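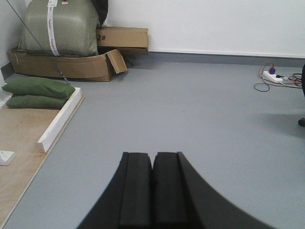 **Rostthorpe woven sack, green, 956 mm tall**

Bought as storage for bedding and winter clothes during a flat renovation. Two sacks were ordered through Brarkelari and have been in use since October.

**Material.** Woven green fabric, no lining. The weave is tight enough to keep fluff in. It isn't dustproof, and the listing doesn't claim otherwise. I put anything white in a plastic liner first.

**Capacity.** The flat width is given as 587 mm. Mine measured slightly under, within what I'd accept for a sewn sack. One sack takes a double duvet, four pillows and a layer of sweaters. Filled to that level it goes round and stops behaving like a rectangle, so allow extra floor depth if you plan to line several up against a wall.

**Seams.** The bottom seam is folded once and stitched in a single row. It held on both sacks. The side seam on the first had a skipped section as long as a finger, which I closed by hand with polyester thread. Mohammed-Awal Baidoo bought the same size and reports no faults.

**Standing.** Poor when half full, acceptable when packed hard. A cardboard carton opened out into a shallow tray helps: the sides stop the base from creeping on a smooth floor, and the sack can be dragged with the tray under it. Leave one flap folded out as a pull tab. Tape isn't needed.

**Compared with cartons.** A carton stacks and a sack doesn't. For books or kitchenware I would still use a carton — the Quaye double-wall is adequate. For soft goods the sack wins on volume and folds flat afterward. The Rendance zip bag is easier to open, but its zipper failed on me in the first month.

**Handles.** None. Lifting means gripping the neck, and a full sack is awkward on stairs. Sewn loops would fix this.

Recommended for soft, dry goods in a room where stacking isn't required. Check the side seams before filling.

Fuseini Asamoah
June 13, 2025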